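3.2 Collecting demonstrations in simulation

All demonstrations for the door task were gathered in Dreltel, our in-house simulator. We chose doors as the first task in the set because the success condition is easy to check from the simulator state and the failures are easy to sort. An episode begins with the robot placed in front of a closed door and ends when the hinge angle passes the threshold given in Section 3.1, or when the time limit runs out.

Two operators, Sveva Gentile and Hằng Quách, recorded all of the episodes. Each operator drove both arms with a pair of hand controllers and watched the view from the robot's own camera on a monitor. No outside view was offered during recording. We wanted the operators to work from the same images the policy would later receive, so that a movement which depended on unseen parts of the room would not end up in the training data. Both operators completed 13 practice episodes before recording, and these were thrown away.

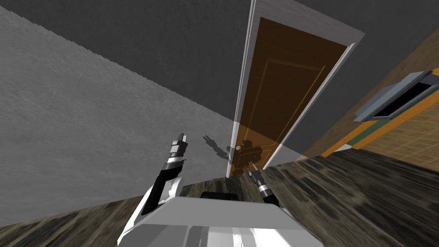 The starting pose of the base, the tilt of the camera, the room layout and the surface textures were drawn again at the start of every episode. Lighting was varied as well. Early trials with a fixed light had given us a policy that seemed to use the shadow of the arm to judge its distance from the door, and it did badly once the light was moved. The joint limits and the gripper model were held fixed throughout.

We recorded 630 episodes in total. An episode was kept if the door was opened, neither arm struck the frame with more than the allowed force, and the operator did not pause for longer than the cutoff. After filtering, 318 episodes remained. Most of the rejected ones failed on the contact rule, usually as the gripper closed in on the knob from a steep angle. We kept the rejected episodes in a separate file and return to them in Section 5, where they serve as negative examples for the Wormont baseline.

Figure 2. Camera view from a door episode in Dreltel, with both arms of the robot in view.

Each kept episode was stored as a sequence of camera images, joint positions and gripper commands, all sampled at the control rate. We did not smooth the operators' movements or trim the approach.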